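Comparing two sets of gripper pads on thin things

If you have a hand-held gripper and a drawer full of pads, sooner or later you will want to know which pads to leave on. The usual way to settle it is to pick up a foam cube, declare everything excellent and go home. Foam cubes are very forgiving. Chopsticks are not, so we'll use those.

I ran this with two sets, the Wureck soft pads and the Poleck ribbed ones, over most of April. The method works for any pair that fits the same jaws.

What you need

A hand-held gripper, both sets of pads, a table, a pot of mixed utensils and something to write on. Mix round, flat and patterned handles if you can. Painted chopsticks are slicker than bare wood and will embarrass most pads sooner.

Step 1. Fit the first set

Do the screws up evenly, then close the jaws on a strip of paper and pull. If the paper slides out at one end, the pads are not meeting square. Loosen, nudge, tighten, swear, repeat. I lost an evening to this and blamed the rubber the whole time.

Step 2. Set the start position

Pick a landmark on the table and begin every attempt with the jaws open over it. A patterned tablecloth is handy, as you can use one of the shapes and spare yourself the masking tape. Keep the pot in the same spot behind it.

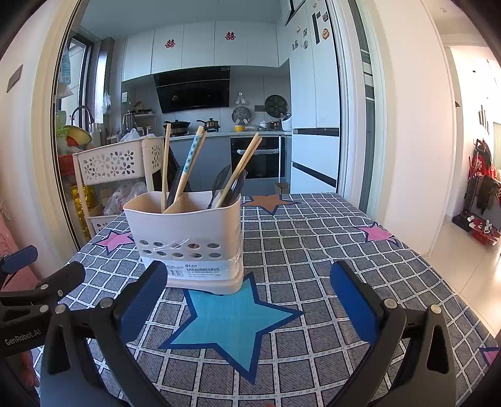 Approach from above and slightly in front, and close on the top third of the handle. Go lower and you will be wrestling with the neighbours as well. Lift straight up until the tip clears the rim, hold for a slow count of three, then put it back. Putting it back is the harder half and most people leave it out of their scores, for reasons you can guess.

Step 3. Score it

I use four marks: clean, twisted, dropped, and took a friend. The last is for when you go in for one chopstick and come out with two. Write the mark down before the next attempt – memory is always kinder to the pads you paid more for.

Step 4. Swap and repeat

Change the pads, redo the paper test and go again in the same order. I did 257 lifts with each set, which was plenty.

What I got

The Wureck pads twisted less on round handles. The Poleck ribs held flat handles better, spatulas especially, but let painted chopsticks roll along the grooves. Wureck stayed on. The Poleck set is back in the drawer, next to the Undomier ones I still haven't tried.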